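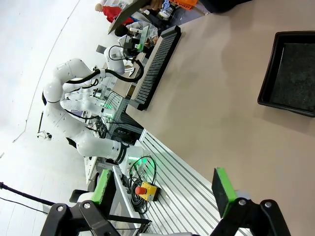 Halyna Pavliuk: Comprei a Hener em agosto para cortar tecido e ainda não senti falta de nada. A única coisa que mudava era a altura de origem, que para mim é baixa. Subi as pernas dois furos e ficou bem. O tampo limpa-se num instante, mesmo com giz de alfaiate.

Mesa de trabalho Hener
Fabricante: Rakena
Referência do tampo comprido: Hener 2000
Página revista em 24 fev 2020

A Hener é uma mesa de trabalho para oficinas leves, salas de costura, ateliers de encadernação e escritórios onde se espalha muito papel. Tem tampo único, sem emendas, e estrutura de aço pintado. Vende-se desmontada e leva-se para casa em dois volumes: o tampo, protegido com cartão canelado, e uma caixa com as pernas, as travessas e os parafusos.

Não é uma bancada de serralharia. Quem precisa de fixar um torno de bancada ou de bater com martelo deve escolher a Plemham, da mesma marca, que tem tampo maciço e travessas duplas. A Hener aguenta bem peso parado e distribuído, mas as pancadas repetidas acabam por folgar as ligações.

Medidas e materiais

Comprimento do tampo: 2000 mm
Profundidade: 80 cm
Pernas: 4, em tubo quadrado de aço, com sapatas niveladoras
Tampo: aglomerado revestido a laminado, face inferior também revestida
Altura: regulável por furos, com a mesa vazia
Cores do tampo: bege, cinzento-claro, branco
Cores da estrutura: preto mate, branco

A profundidade foi escolhida para que uma pessoa de estatura média chegue ao fundo da mesa sem se debruçar. Para trabalhar dos dois lados ao mesmo tempo convém encostar duas mesas pelo lado comprido. As travessas têm furos próprios para isso e o conjunto de união é vendido à parte.

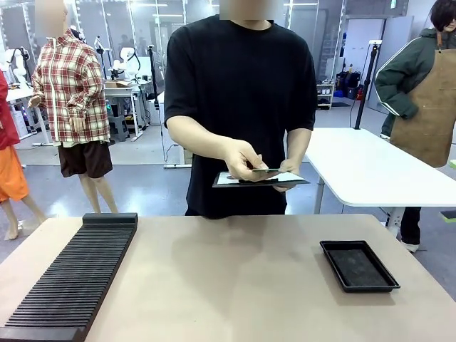 Montagem

Contar com uma pessoa para a estrutura e duas para virar o tampo. As ferramentas vêm na caixa, mas uma chave de roquete poupa tempo.

Pousar o tampo no chão, virado para baixo, em cima do cartão da embalagem. Aparafusar as travessas compridas sem apertar. Encaixar as pernas nos cantos, com os furos de regulação virados para dentro, e só então apertar tudo em cruz. Virar a mesa a dois, pegando pelas travessas e nunca pelas pernas. Já no sítio, rodar as sapatas até a mesa deixar de balançar.

Ao fim de um mês de uso vale a pena reapertar os parafusos. O Vlastimil Danko, da nossa assistência, pede que se faça isto antes de telefonar por causa de uma mesa que abana – quase sempre resolve.

Mudar a altura

A altura muda-se furo a furo, com a mesa vazia e uma perna de cada vez. Para trabalho sentado servem os furos de baixo. Para cortar, dobrar ou embalar de pé, a maioria dos clientes prefere o tampo um pouco abaixo do cotovelo. Se o chão tiver muita inclinação, as sapatas podem não chegar, e nesse caso há um jogo de sapatas altas. 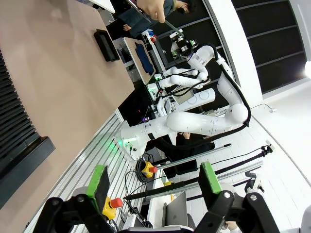 Limpeza e conservação

Pano húmido e detergente neutro para o dia a dia. A cola branca sai com água morna enquanto está fresca. Depois de seca, levanta-se com uma espátula de plástico. Não usar acetona, palha-de-aço nem pastas abrasivas, que tiram o acabamento e deixam zonas brilhantes. O laminado foi ensaiado pela Rakena com 3000 ciclos de fricção a seco e não aceita polimento posterior.

Para cortar com x-ato é preciso uma base de corte. Os riscos de lâmina não têm reparação. As marcas de calor também não, por isso ferros e pistolas de cola ficam sempre em cima de um descanso.
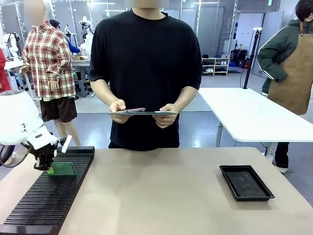

O bordo da frente é a parte da mesa sobre a qual mais nos escrevem, sobretudo quem passa o dia com os antebraços apoiados. A Hener pode ser encomendada com aresta direita ou boleada. A direita dá jeito para encostar réguas e prender grampos, a boleada é mais confortável. Para quem hesita, a mesa da fotografia tem a frente arredondada, e vê-se também uma arrumação que recomendamos: o suporte preto comprido, com ranhuras, está pousado na diagonal do lado esquerdo. Peças compridas postas assim ocupam um canto e ficam viradas para quem está sentado ao centro. O bordo boleado não altera o prazo de entrega.

Acessórios

Prateleira inferior em chapa perfurada
Conjunto de união para duas mesas
Calha para cabos, com tampa
Jogo de sapatas altas
Rodízios com travão (não compatíveis com as sapatas altas)

Encomendas e entrega

A mesa está exposta na loja Fusonstead, onde se podem ver as amostras de cor e os dois bordos. As encomendas são tratadas por Larysa Hladun. Os pedidos de tampo à medida seguem para Magdalini Margaritis, que precisa de um desenho com as cotas e a indicação do lado da frente. Tampos cortados à medida não têm devolução.

A entrega é feita à porta do edifício. Para subir o tampo por escada, avisar no momento da encomenda e indicar a largura do patamar mais estreito.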